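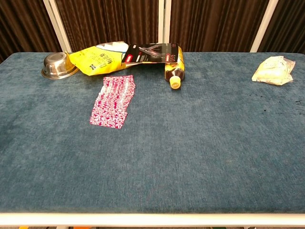 Last changed: 12th August (Derek B.)

Rustness clutter set: README and buying notes

Read this before asking me for money or table time. Covers what's in the set, what we own, what we want to buy next round. Sorry for the state of it, wrote it between two meetings.

What the set is

Tabletop tidying episodes for one arm, plus chest camera stills of each layout before a run. Snack packets, bottles, wrappers, bags, small metal bowls. Household rubbish and near-rubbish, mostly soft or shiny. 453 episodes kept, 53 thrown out (bad sync, or the operator stopped early). Stills are in /layouts, one per episode, same number as the episode folder.

Cloth is the blue one on all layouts up to 331. After that mixed. Filter on the cloth column if it matters to you. The pile shows brush marks and they change between layouts, so don't use background subtraction, Gareth tried.

Known problems

- Stains on the cloth. Small dark specks, right side. They are in the stills and not labeled. Some detectors call them objects.
- Clear plastic bags. Depth is junk on the folds. No fix with the present sensor, see budget.
- Print on packets is in several languages, Korean included. No text transcriptions, we never had the hours.
- Brown divider behind the table is in most stills. Crop or don't, but say which in your writeup.
- Bottles on their side can roll. If it moved more then a hand's width before first contact, the episode is flagged "shift".

What we have now

One arm, on loan terms from Hirkeck until end of June next year. Two-finger gripper, stock pads. One depth camera, old. Folding divider, paid for. Table, paid for. Blue cloth, paid for, no spare!!

What we want, in order

1. Second depth camera. Biggest gap. Everything shiny or see-through suffers, bowls and bags worst. Prandlow quoted for two models, Margaux has both PDFs. Go for the cheaper one unless the bag test says otherwise. Bag test not done yet.
2. Gripper pads. Softer ones. Flat wrappers are the hard case, lying flush on fabric with no edge to get under. Buy 9 pairs, they wear. Cheetham lead time is long so order early.
3. Suction tool. Good for boxes, useless on crumpled film I'd guess. Ask for a trial unit first. Do NOT buy outright.
4. Spare cloths, two blue, same supplier, same roll if they still have it. Cheap. Should of been done in the spring.
5. Consumables. Snacks and drinks count as consumables, not catering. Ruth cleared this with finance, the code is on the shared sheet. Keep reciepts.

Not buying

New arm. Normand asked again. The loan is fine, the arm isn't what's slow. Operator hours are what's slow, and reset time between layouts. If there's money left put it there.

Also no second table. No floor space for it.

Planning numbers

Next round target is same size as this one. Work it out from operator hours first and hardware second, last time we did it backwards and the arm sat idle waiting for people. Put one reset day per week in the plan, no runs, just cleaning and restocking. Put shipping on its own line too, it got lost inside the camera line last round and Ruth had to redo the whole form.

Layout rules, short version

Things go toward the back of the table. Leave the front and middle clear for the arm. Packets may overlap, boxes may sit on packets. Nothing hanging over the white edge. Still first, then run.

Open items

- Bag test (Gareth)
- Hirkeck renewal price, in writing (Margaux)
- Does insurance cover a second camera on the same mount? (Ruth)
- cloth order (me)

Access: internal only till the split is fixed. Ask Margaux for the path. Changes to this file go through me, put your initials at the top when you edit.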